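Chapter 8
Sorting Before Storing

I used to think tidying meant finding a lid that fit. Then I spent a September helping Xuelian Qin set up the shared workroom at Hallcombe, and she wouldn't let me near a container until I'd looked at what was lying on the table. I sulked a little – I like containers!
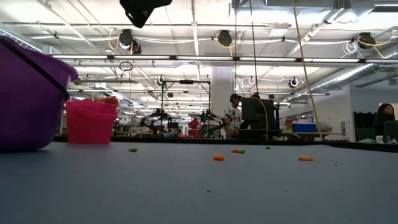 Sorting starts with a question you can answer fast, and color is the fastest one I know. Give a beginner a tabletop with orange pieces and green pieces spread all over it, a purple tub on one side and a stack of pink containers next to it, and most people will start making piles before you've finished talking. Shape takes longer, and size longer still (we'll argue about "small" on page 247).

So in this chapter we'll sort first by color, then by shape, and only then pick our containers. You'll need a clear table, 10 minutes and a cloth for the crumbs. Xuelian wipes down before she sorts and I wipe down after – try it both ways and see which one annoys you less.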